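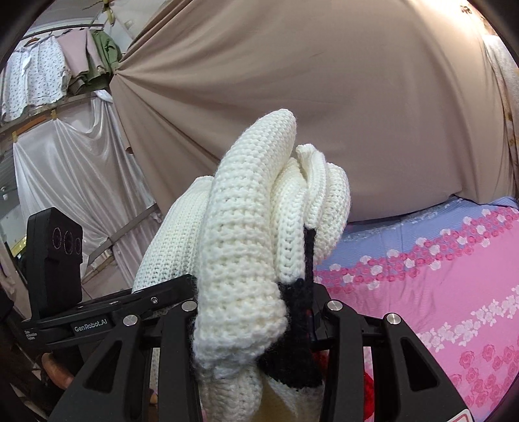 Firkosholm, 10 May 2023

Second day with the knits and I have spent more of it looking after the gripper than using it. Started at eight, meaning to get 60 folds done before lunch, and did 13. The rest of the morning went on fluff.

The thick white one is the worst. It sheds, and what it sheds goes straight for the joints. The silver pins look sealed from the front but there's enough of a gap behind them for a hair, and once one hair is in there the next lot has something to hold on to. By ten the right finger was coming back a beat later than the left. I could feel it in the handle before I could see it. Arnel says this is in my head. Arnel does socks.

So, off the bed and onto the towel. Wooden toothpick around each pin, then the soft brush, then open and close it a good many times with nothing in the jaws. The Kilgate sheet says compressed air. I tried compressed air in February and all it did was pack the stuff in deeper, and I then lost an afternoon with tweezers getting it out. I wrote that on the sheet in pen. The new printing of the sheet came last week and it still says compressed air.

It also says to service every 200 cycles, which I suppose somebody worked out on a bench with a plastic block. With this knit I wouldn't trust it to half that. With a shirt I could probably forget the whole business until the weekend. A number that doesn't care what you're picking up isn't much use to me, and I told Teodoro so on the phone. He said to log it. I have logged it. I'd like to know who reads the log.

Lenses next. I do the middle one first as it's the biggest and shows every smear, then the two either side, dry cloth only. Then the screw on the bar. Wanting wants it checked each morning with the short driver, a touch past finger tight and no more, and she's probably right about that. I've never caught it loose. But I've only been looking since she said so.

After that the closing test, and here I have doubts. You shut the jaws on a strip of paper and pull, and if the paper drags evenly the fingers are square. Fine for paper. What I want to know is whether they're square when there's a great fat roll of knitting between them pushing back, and as far as I can tell there isn't a test for that. I held the white one up by the thick part for a while and watched the fingers from the side. They seemed all right. "Seemed all right" isn't something you can put in a box marked pass or fail, so I put pass.

Attila rang from Panganiban at two about the new pads. He is very keen on them — softer, grippier, will hold anything, and so on. I asked if they hold fluff. Long pause. He's sending a pair anyway and I'll put them on one day next week, when I've got shirts to do and can afford to lose a morning. He also thinks we'll be on 200 folds a day by summer. He has not met this knit.

Afternoon went better, I'll admit it. Cleaned at noon and again at three, before it started dragging this time, and the right finger kept up until I stopped. Could be the cleaning. Could be that the knit had simply run out of loose hairs by then. I'd need another one to know, and Nestor has promised me one, an old one of Isto's, said to be even hairier.

For tomorrow: more toothpicks. Ask Wanting if the pins can take a drop of oil or whether that just makes glue of the fluff (I think glue). Do the black part of the knit early while the light's good, the dark hairs are murder to find on a black finger. Move the bag of socks back to Arnel's side.

Back aches. Bed by ten if I can get the fluff off it.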